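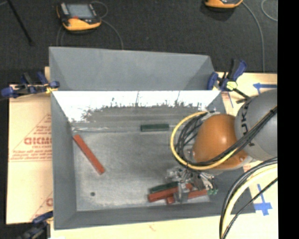

20 de agosto de 2025

¡Qué día más bueno! Me he levantado con ganas de poner orden en los bloques y he terminado a las tantas, con la espalda molida y encantada de la vida. Los largos y estrechos son mis favoritos desde siempre, no lo puedo remediar. El rojo y el verde oscuro juntos me parecen preciosos, y cuando se amontonan en un rincón de la cubeta gris, casi en paralelo, me quedo mirándolos como una boba.

Paraskevi ha venido después de comer con una bolsa de higos y muchas opiniones. Ella separaría los colores desde el principio (una cubeta para cada uno, etiquetas, todo muy serio). Yo prefiero tenerlos mezclados y a mano, porque así me salen combinaciones que no se me habrían ocurrido nunca. Hemos discutido un rato largo, muertas de risa, y al final hemos quedado en probar lo suyo en octubre y lo mío hasta entonces. ¡Ya veremos quién gana!

Me ha contado además que en Marnham hay una mujer que lleva juntados alrededor de 2000 bloques, todos de madera, y que los guarda en cajones de imprenta. ¡Cajones de imprenta! Llevo toda la tarde pensando en eso. Yo tengo 431 apuntados en la libreta y ya me parecía una barbaridad.

Lo que más me gusta de las cubetas es el fondo gris y amplio, donde un bloque suelto se distingue enseguida. Y el ruido cuando vuelco un saco entero dentro, aunque a Makris lo pone de los nervios y se va a dormir debajo de la cama hasta la hora de cenar, pobre gato.

Mañana quiero empezar el puente. Lo tengo dibujado en dos hojas: pilares verdes, tablero rojo y once bloques de lado a lado. Paraskevi dice que se cae seguro. Me he comido cuatro higos mientras escribía esto y todavía tengo que llamar a mi hermana.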